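Chapter 4
Weighing, Measuring, and the Trouble with "Enough"

What you will learn in this chapter
How people agreed on units of weight, and why they so often didn't
The difference between mass and weight
What it means to zero a balance, and what tare is
How to tell a precise reading from an accurate one

Go into any market on a busy morning and listen. Someone is asking for a little more. Someone else thinks the last handful of beans was on the small side. Almost every conversation there has a measurement hiding inside it, and people have been having those conversations for thousands of years! Long before there were chemistry labs there were merchants, bakers, and tax collectors, and every one of them needed a way to say how much.

The oldest tool for the job is also one of the loveliest. Hang a beam from its middle, put a pan on each end, and you have an equal-arm balance. Put the goods in one pan and stones of known weight in the other. When the beam sits level, the two sides match. A child can read it from across the street, which made it hard to argue with, although people certainly found ways to cheat. A shaved stone or a beam hung a hair off center could make a dishonest seller quite comfortable over the years.

The stones themselves were a bigger problem. For a very long time the weights used in one town had no particular reason to agree with the weights used in the next. Units were based on grains of barley, on seeds, on coins, on whatever the local ruler kept in a chest. Travelers carried conversion tables, and sometimes their own weights, and expected a quarrel anyway. Imagine buying flour in three towns on the way home and getting three different pounds!

The metric system was an attempt to clear this up. Its makers wanted units that belonged to no king and no town, so they started from nature. The gram was first tied to the mass of one cubic centimeter of water. Later the kilogram was defined by a single metal cylinder kept in a vault in France, and copies were sent around the world. Since 2019 the kilogram has been defined through a constant of physics – the Planck constant – and no cylinder is needed anymore. We will come back to that story at the end of the chapter, after you've had some practice with units. 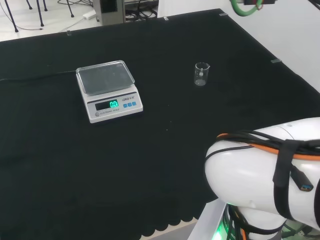

Mass and weight are two words that most of us mix up every day without any harm. Mass is how much matter is in an object. Weight is the pull of gravity on that matter. Take a bag of rice to the moon and its mass stays the same, while its weight drops to one-sixth. An electronic scale senses the force pressing on its platform and converts that force to grams or kilograms for you. Before you put anything on it, the display should look like the green 0.0 on the scale shown in this section. If you start from any other number, every reading you take will be off by that amount.

Starting from zero sounds too simple to need a name, but it has one. When you place an empty container on the scale and reset the reading, you are taring it. Suppose a beaker has a mass of 146 grams, and with salt in it the total is 410 grams. The salt is the difference, 264 grams. You can do that subtraction on paper or let the scale do it by taring the beaker first. Try it both ways in Activity 4.1. The two answers ought to agree, and when they don't you have found something interesting to look into.

Now for a distinction that scientists care about a great deal. A precise measurement is one that comes out nearly the same each time you repeat it. An accurate measurement is one that is close to the true value. You can have either without the other. A student named Obadia Mfaume weighs the same sack of grain five times and gets 1,225 grams every time – wonderfully precise! But if his scale reads 2 grams too high, all five results are wrong in the same way, and repeating the work a hundred times won't show it. He needs a reference mass to check against.

Before you read on
1. List the things you bought or used this week that were sold by weight.
2. Which of them could have been sold by volume or by count? Would the buyer have been better off?
3. Find a recipe that uses cups and one that uses grams. Which do you trust more, and why?

4.1 Units and Prefixes

Every measurement has two parts, a number and a unit.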